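The left jaw stopped closing at 20 percent. The log called it a soft limit, which meant the tool thought it had reached the end of its travel when it had not.

I worked for Mundlow that October, on the table-clearing line. The job was dishes. A person worked the grippers through a task by hand, the Stomau controller recorded jaw angle and force, and the arm in the next building repeated it at night. The arm had no opinion about the data. If the record said the jaws were open, they were open.

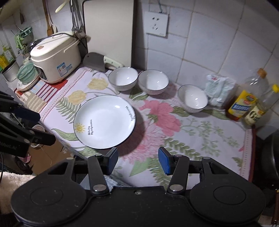 I checked the zero first. It was off by 13 counts, all on one side, and the offset grew each time the jaws cycled. Brannigan had supplied the encoder and said drift of that kind was not possible. I wrote down their answer and the case number and kept cycling.

By 4 p.m. I had 100 cycles and a straight line on the plot. The tool believed it was opening wider than it was. A person would see the gap and correct for it. The arm would drive in at full speed and close on the rim.

It had already done so. The night report from Zusolton listed one bowl broken, force limit not reached, no stop issued. The shift had swept up and restarted the program after 30 seconds.
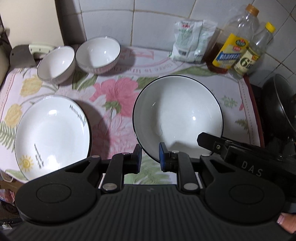 Why was no stop issued?
The stop was tied to the same encoder, so the fault and the check for the fault read the same wrong number.

I put that in the report as item one. Item two asked for a separate force sensor. Then I pulled the night schedule, locked the arm out at the panel and hung my tag on the switch. The phone rang at 4:20. I let it ring and started on the second gripper.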